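Call for participants: trial users for the Dimham assembly and teardown kit
Gresar, Canada and Australia - applications open until the end of December
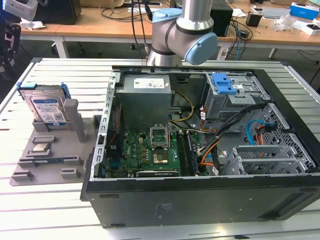
Pei-shan Chang writes that after one month with the early version of the kit, her shop was still writing its own recovery steps for the memory modules, and she would like every new participant to hear this before they sign. We agreed to put it near the beginning. The recovery steps are now partly included in the software, but she is right that the work is not finished, and this is the main reason for the call.

Who we are

Gresar makes fixtures and software for robot cells that handle small and middle-sized electronic goods. Our first product, Bikex, was a clamping set for bench repair. Dimham is the newer one. It is a kit for people who already have a six-axis arm, or can borrow the use of one, and who want to do component-level work on desktop computers: placing a processor in its socket, inserting memory, putting a hard drive in its caddy and the caddy in the cage, and also taking all of these out again.

What is in the kit

One parts tray, 3D-printed in grey, with cut-outs for a processor, a memory module and a 3.5-inch drive. One set of locating blocks for a slotted table. The Dimham software, with a licence for the length of the trial. A printed manual and a set of printable files, so that you can change the tray when your parts do not fit ours. The arm, the table and the computers are not in the kit. Please read this sentence again before applying, as we received several applications last time from people who expected an arm in the box.

What we are looking for

We have 31 places. We would like them to go to a mixture of repair shops, refurbishers, college and university labs, TAFE workshops and serious home users. You do not need to be a programmer, but somebody on your side should be comfortable with editing a configuration file and with reading an error log.

You will need:
a six-axis arm with a payload of 3 kilograms or more, and a gripper of your own
a table with T-slots or another regular pattern of fixing points
at least two desktop towers that you do not mind to damage
a person who can be beside the cell at all times when it runs

The last point is a condition and not a recommendation. The trial software will stop if the presence switch is released, and we ask that you do not modify this.

What you will do

The trial is 12 weeks. In the first two weeks you set up the cell and run the calibration, which takes most people an afternoon and then, a few days later, another afternoon. From week three you run the task list. It has 92 steps in total, divided in short sequences, and you may choose which sequences suit your equipment. Processor placement is the one where we have the least data and we will be grateful for any result, also the bad ones.

After each session you upload the log and fill in a short form. The form asks what was attempted, at which step the cell stopped, and what you did by hand afterwards. Please write in full sentences if you have time. During the previous round we collected 3,192 logs, and the most useful parts of them were the comments that people typed at the bottom.

There will be a video call every second week, at 8 a.m. Sydney time, which is afternoon in Vancouver and evening in Toronto on the day before. Attendance is appreciated but you can send notes in place of it.

What you receive

You keep the tray, the blocks and the printed manual. Shipping both ways inside Canada and Australia is paid by us, should a part need to be replaced. The software licence changes to a one-year licence at no charge when you have completed at least half of your chosen sequences. There is no payment for your time, and we do not cover broken processors, bent socket pins or other damage to your computers. We know this is a real cost. Please use old boards.

Known problems in the present version

The drive caddy sequence expects a release latch on the top side and will not recognize other styles. Cables crossing over the memory slots must be moved by hand before the start. The Yang adaptor plate, which some of you will have from the Bikex set, fits on the table but it sits too high for the shorter locating blocks - we will send the longer ones on request.

How to apply

Write us a message through the contact form, with the word Dimham in the subject. Tell us the model of your arm and gripper, the size of your table, what kind of towers you work on and in which town you are. One photo of your bench is helpful. A CV is not necessary.

We answer all applications by the middle of January, and the kits are posted in February. If you applied for the previous round and did not get a place, you do not have to write everything again, only mention it and correct what has changed.

Questions about customs forms, power plugs and printing the tray in other materials can be sent to the same form.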